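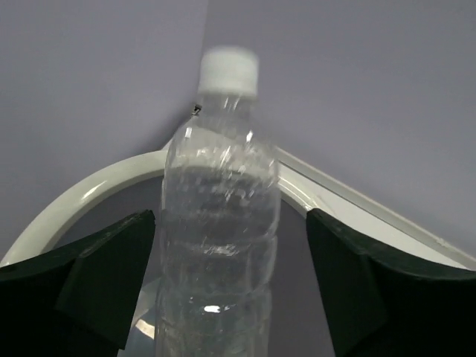

Kolano Grasp: frequently asked questions

Maintained by Riet Jacobs. Last revised 10 March 2023. Applies to the 2.x branch of the planner and to the Garnau perception node.

General

What does Kolano Grasp do?

It takes a stream from a wrist camera, finds an object to pick, plans an approach and hands a trajectory to the arm controller. It does not drive motors itself. Joint-level control stays with whatever controller your arm already has, through the Bustamante bridge.

Which parts do I need to install?

Three packages: the Garnau node (perception), the Kolano planner, and the Bustamante bridge. Gendine, the log viewer, is optional but most support requests will end with us asking for a Gendine file.

Can I use the planner with my own detector?

Yes. Publish a target pose, a width in millimetres and a confidence between 0 and 1 on the target channel. The planner does not check where they came from. If your detector has no width estimate, send -1 and the planner will open the gripper fully.

Perception

Why does the depth image have holes where the bottle should be?

Clear plastic and water bend light, so a depth sensor either returns nothing or returns the surface behind. A ribbed bottle is worse than a smooth one, as each ridge throws its own highlight. Do not try to fill the holes with a larger smoothing kernel. Switch the target class to "transparent" and the node will work from the colour image alone, taking the outline and the known finger geometry to estimate distance.

Does it need the label to find a bottle?

No. A label helps when there is one, but the transparent class was trained with unlabelled bottles as well. A white or coloured cap is the most stable feature on an unlabelled bottle and the node weights it accordingly. If the cap is opaque, leave cap_anchor set to true. If you handle uncapped bottles, set it to false, or the node will look for a cap and may settle on something else pale in the background.

The outline jumps sideways when there is a bright edge behind the object. What can I do?

A white rail or tray edge seen through a transparent wall is displaced by refraction, and the segmenter can take the displaced piece for part of the outline. Raise edge_persistence from its default. With a moving wrist camera, true edges of the object and background edges shift at different rates, and the filter uses that. It needs several frames with some motion between them, so it will not help if the arm is already stationary when detection starts.

Is glare handled?

Small highlights are masked before segmentation. Large saturated areas are not. If more than a few per cent of the crop is saturated, lower the exposure first and adjust the mask second. Auto exposure should be off during the final approach. A dark finger pad filling both lower corners will otherwise push the exposure up and wash out the cap.

How do I stop the fingers being detected as objects?

Run the self-mask tool once for each gripper. It records the fingers at a series of openings and builds a mask indexed by width. Run it again after changing pads. Soft pads crease with use, and a mask recorded on new ones will drift at the upper edge. The tolerance parameter, mask_grow, is in pixels.

Planning

When does the planner consider the gripper centred?

When the clearance between the object outline and the inner edge of each finger differs by less than centre_tol. Clearance is measured in the image and converted using the estimated distance to the target. Both clearances must also be positive, meaning that the outline does not overlap either finger. If one is negative the planner will move sideways, never forwards.

How much wider than the object should the opening be?

The default margin is 30 mm in total. It can be reduced in tight bins, but perception error on transparent objects eats into the margin quickly and the planner will refuse to advance if the remaining clearance is smaller than the current uncertainty. The log entry for this is CLEARANCE_BELOW_SIGMA. It is a refusal, so no motion command will have been sent.

What happens if only part of the object is in view?

Close to the target, the base of an upright object will normally leave the image. The planner keeps the last full estimate and updates it from the visible part. It holds that estimate for 2000 ms without a fresh full view, then backs off along the approach line. Change hold_full_view if your approach speed is low.

Does it plan around rails and bin walls?

Only if they are in the collision model. The perception node does not add fixed structure to the model by itself. Import a mesh, or define the surfaces as boxes. Curved tubing can be approximated with a chain of capsules, and the import script will do this if you give it a radius and a list of points.

Control

What rate should I run the bridge at?

50 Hz suits most arms. The planner publishes at the same rate whatever the camera is doing, interpolating between perception updates. Raising the bridge rate above that of your controller has no benefit and fills the queue.

How is grip force set for bottles?

By class. For thin plastic, use the "compliant" profile, which closes to contact, waits for the force reading to settle, then adds a fixed increment. Do not use the "rigid" profile with an open bottle. Without a force reading, the bridge falls back to closing by width, and the width estimate for a transparent object should not be trusted to better than a few millimetres.

Can I pause between centring and closing?

Yes. Set gate_on_close to true. The arm will hold its pose with the fingers open until a confirm message arrives. The estimate continues to update during the hold, and the confirm is rejected if the centring condition has stopped being true in the meantime.

Known problems

Error 155 at start-up

The camera calibration file was written by a 1.x release. Run the converter supplied with the node. Recalibration is not required unless the camera has been remounted.

Self-mask ignored after restart

Fixed in the December release. On earlier versions, give the mask path in full in the launch file, without a tilde.

Confidence drops just before contact

Expected on the transparent class. The outline score falls as the fingers cover the sides of the object. Set min_conf_close separately from min_conf_approach.

Reporting a fault

What should I send?

A Gendine file covering the whole approach, the launch file, and the output of the version command for all three packages. Screen recordings of the viewer are not useful, as they drop the timestamps. If the fault involves the self-mask, include the mask directory and say which pads were fitted when it was recorded.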